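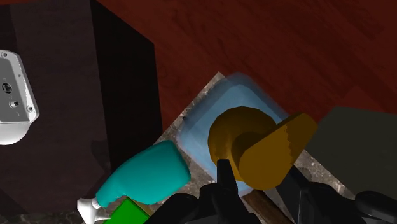
Gráinne Lenihan wrote that the new Lurnen single plays on the Drilley store page for 30 seconds and then stops, even for listeners who have paid for the full track.

Ticket 763
Opened: September 20, 2023
Subject: Purchased track plays as preview only
Status: Resolved

Support reply, Conall Horgan:
Thank you for your report. We have confirmed the fault on the single and on its B-side. The album released in April is not affected.

Update 1: The label, Lauritsen, delivered the audio at the correct length — the preview setting was applied on our side when the release was moved to the new catalog.

Update 2: The setting has been removed. Buyers should sign out, sign in again and download the track a second time. No further charge will be made.

Update 3: Ms. Lenihan reports that the full track now plays on her computer but not on her phone. She was asked to clear the saved files in the app.

Closing note: Full playback confirmed on both devices. A notice has been sent to the 400 customers who bought the single before the correction.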